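4.2 Clearing and packing around the washbasin

Washbasins were treated separately from kitchen worktops in the study. The space beside a basin is usually narrow, and the things left on it are small, light and used every day. People tend to put off packing them until last, and they often end up in whichever box is still open. We wanted to know how householders decide what goes into that box and what stays out for the final morning.

Participants were recruited through Rivton, a letting agency, and all of them were due to leave a rented home within 6 weeks. Of the 96 who replied to the first letter, 53 completed both the packing session and the follow-up interview. Each was asked to clear one basin area in whatever order they liked. They were given a single cardboard box and told that it could stand anywhere within reach. No time limit was set.

Most people put the box on the counter itself, behind or beside the basin, even where this left little room for anything else. Several told us that they did not want to bend down to the floor for every item. Scanlon's earlier work on kitchens found the opposite habit, with boxes kept on the floor or on a chair, but the worktops in that study were a good deal deeper. Figure 3 shows a box placed behind the tap, with bottled and bagged items in it and toothbrushes still out on the counter side.
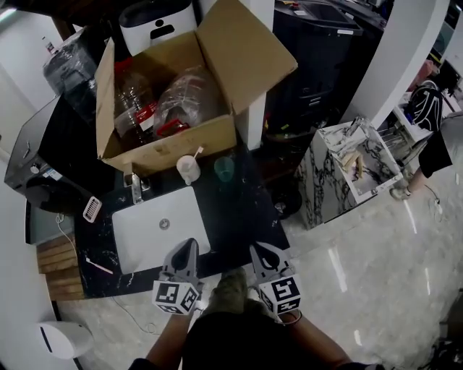 Toothbrushes and the cups that hold them were the items most often left until the end. In interview, participants described them as things they would "need again tonight", and some kept them out even after the rest of the counter was bare. Bottles were packed early. They were seen as bulky and easy to replace, and a large bottle gave the box a firm side to lean other things against. Bags were added next and pushed into the gaps.

Small loose parts caused more hesitation. Participants picked them up, put them down again and moved on to something else, and when asked about this they said they were not sure what the part belonged to. Ostrowski and Didenko report much the same for drawers and cupboards. In our interviews, people who had moved home more than once were quicker to throw such parts away – although two of them later said they regretted it.

The coding of these pauses was done by Nowakowski and checked by Śliwiński. Disagreements were settled by going through the session notes again, and the final codes are used in Section 4.3.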